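Kabel in Wanne ablegen: Demos mit Handgelenkkamera, wie viel Variation pro Episode?
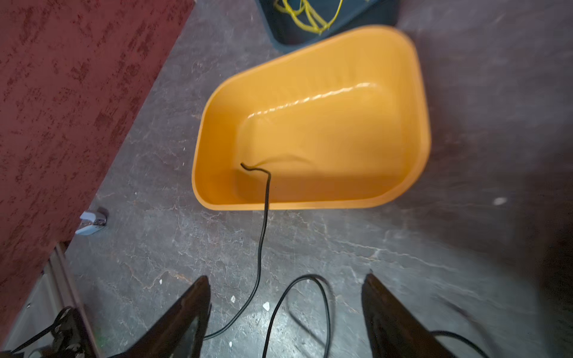
Beitrag 1 - t_birhane
Aufgabe: schwarzes Kabel greifen, in die orangegelbe Wanne legen, Greifer zurückziehen. Bisher 209 Episoden teleoperiert, nur Handgelenkkamera. Die Policy greift brauchbar, öffnet aber häufig, während das Kabel noch über dem vorderen Rand hängt. Meine Vermutung: zu wenig Variation der Wannenposition. Meinungen?

Beitrag 2 - gajewski_L
Ich würde zuerst die Erfolgsdefinition klären. Auf dem Bild liegt die Spitze innen am Boden, der Rest läuft über den Rand nach draußen. Zählt das bei dir als abgelegt? Wenn der Bediener so etwas mal als Erfolg labelt und mal nicht, lernt das Netz genau diese Streuung.

Beitrag 3 - t_birhane
Zählt derzeit als Erfolg, sobald die Spitze den Wannenboden berührt. Gelabelt haben zwei Leute, Abgleich gab es keinen.

Beitrag 4 - rsepulveda
Dann hast du die Ursache. Zusätzlich: Die Wanne glänzt innen stark, quer über die hintere Wand zieht sich ein heller Reflex. Bei Onora hatten wir ähnliche Behälter, dort hat das Modell sich am Reflex orientiert. Licht variieren oder Belichtung fixieren.

Beitrag 5 - gajewski_L
Belichtung fixieren ja, Licht variieren erst später. Sonst änderst du zwei Dinge gleichzeitig und kannst nichts mehr zuordnen.

Beitrag 6 - rsepulveda
Sehe ich anders. Bei der Datenmenge kostet eine zweite Lichtsituation einen Nachmittag. Eine Ablation kann man hinterher über die Metadaten fahren.

Beitrag 7 - nmridha
Mich stört eher die zweite Kabelschlaufe auf dem Boden, direkt zwischen den Fingern. Gleiche Farbe wie das Zielkabel und wie der Greifer. Aus dieser Perspektive ist kaum zu trennen, was wozu gehört. Ich würde fünf Episoden mit dem gelben Bund aus der Kiste dahinter aufnehmen und die Aufmerksamkeitskarten vergleichen.

Beitrag 8 - t_birhane
Die Störkabel sind Absicht, im Einsatz liegt auch alles durcheinander. Gelb teste ich trotzdem. Labels werden neu gemacht, Kriterium: kein Kabelteil mehr auf dem Rand. Episoden mit Überhang bleiben als eigene Klasse drin.

Beitrag 9 - gajewski_L
Eigene Klasse ist ok, solange sie nicht im Behavior Cloning landet.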